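Home Notebook Materials Vats Contact
Search the notebook Go
3 min read

Indigo vat, February, second entry

Opened the vat at 8:30. The surface had a coppery film and some flower left from last night, but the liquor under it was more green than yellow, so it was not fully reduced. pH strips say 11. I added a level spoon of fructose, stirred slowly along the wall of the pot, put the lid back on and left it until lunch. The pot heater is still set too low for this room. I turned it up one mark and wrote the old setting on the tape.

Scoured the Imrie cotton while waiting. Two rounds in soda ash at a simmer this time, with the water changed in between. The first water came off the color of weak tea and the second was nearly clear. Last month I did it once and the cloth took the dye in patches along the fold, so I think that was size left in the yarn and not the vat. Blažena Paulík thinks it was air trapped in the fold. Could be both. I wetted out half of today's strips overnight and the other half for ten minutes to see if there is anything in her idea.

By 1:00 the liquor was a clear yellow-green and a test strip came out bright green and turned in under a minute. Started dipping.

Strips A: 4 dips, short, with a full airing between.
Strips B: 2 dips, long, same total time in the vat.
All Imrie cotton, same width, clipped to the ring and kept off the sediment.

Wet, the A strips look darker and more even. I don't trust wet color, so no conclusion until they are rinsed and dry. B has a paler band near the clips where I let the ring ride too high. That one is my fault — mark it and leave it out of the comparison.

The short-soaked strips are a little streaky at one end. The overnight ones are not. One point for Blažena.

Rinse: cold water until clear, then a vinegar bath, then cold again. A lot of blue came off B in the first rinse. It mostly stopped after that. Hung everything on the line by the back door, away from the window.

To order: soda ash, calcium hydroxide, pH strips. Grosgate has the strips in smaller packs. Somebody took the long tongs from the vat shelf, please bring them back.
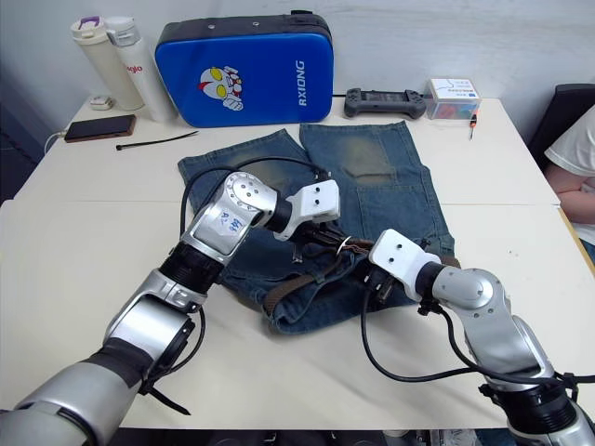 Target shade for the next set is still open. The Plirnumon card only gives us even, solid blues, and Ukalel wants something that looks worn. The faded denim of the jeans on the white table is closer to what they mean, a washed blue that sits well next to a brown belt. I would try for it with one short dip in a weak vat, airing flat, and then rub the dry cloth before the vinegar bath. Strips for that are cut and in the drawer. Feed the vat tonight, stir once, lid on.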